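WIMTHORPE SHARED KITCHEN - PANTRY NOTES
May 15, 2024

Quick one this time, newsletter is already late and that's on me.

Pantry swap first. Went well. 106 things came in, which beats October by a mile, and most of it went home again with someone else. Lots of canned beans. So many canned beans. If you took the pickled lemons please bring the jar back, it's the good kind with the clip.

What's left over is on the shelf by the back door till the end of the month. Help yourself. After that it goes to the Mevside food shelf and they don't want anything open, so if you opened it, it's yours.

Now seasoning. We had a long talk at the last cooking night about chicken seasoning, the big bag sort, and whether it makes sense to buy it that way. Junaid Bugti says yes if you cook for eight, no if you cook for one. I cook for two and I'm on the fence. The stuff is cheap by the bag but it sits. Then it clumps. Then you're hitting it with the back of a spoon over the sink at dinnertime.

So a few things people said, in no order, I was writing fast:

Don't shake it straight from the bag over a hot pan. Steam goes up, powder gets damp, and next week you have a brick. Tip some in a small bowl first.

Taste it before you salt anything. Most of these are salty already. I did a tray of thighs last month with seasoning AND salt and we drank water all night.

Big foil bags stand up fine when they're full, then slump once you get halfway. Fold the top down tight and clip it, or move the whole lot to a jar with a wide mouth.

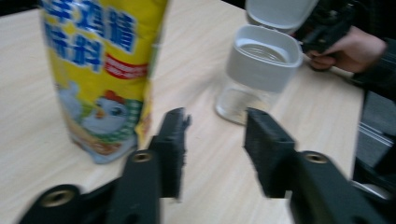

Write the date on whatever you move it into. Masking tape is fine. I have three jars of yellowish powder at home and one of them is mustard, I think.

It's good on more than chicken too. Popcorn, roast potatos, a spoonful in the water when you boil rice. Somebody puts it on scrambled eggs. Tried it, would do again, less of it.

Junaid's tray chicken, since people asked: thighs, skin on, dried off with paper towel. Spoon of oil, two spoons of seasoning, rub it in well and get under the skin if you can be bothered. Half an hour on the counter while the oven heats. Hot oven, middle rack, 50 minutes or until the juices run clear - his oven is slow, so start checking sooner. Onions underneath, cut thick. Don't throw out the fat in the tray, toss your potatoes in it.

Split buy: we're looking at doing a shared order from Ghumman, the wholesale place out past the bus depot. Seasoning, rice, lentils, maybe flour if there's room in the car. You put your name down, we divide it up on the big table, bring your own jars. Clean and DRY please, last time we had a wet one and it ruined a good bit of cumin. Sheet is taped to the fridge. Nine names so far, would be nice to get a few more before we call it in.

Kitty stands at $291 after the new scale. Scale is a Sundum, it's in the drawer under the kettle, and it turns itself off if you stop to think so weigh quick.

Still missing: the large colander, blue lid for the square tub, my good scissors. Check your bags.

Next cooking night is flatbreads. Bring a rolling pin if you own one, we only have teh two.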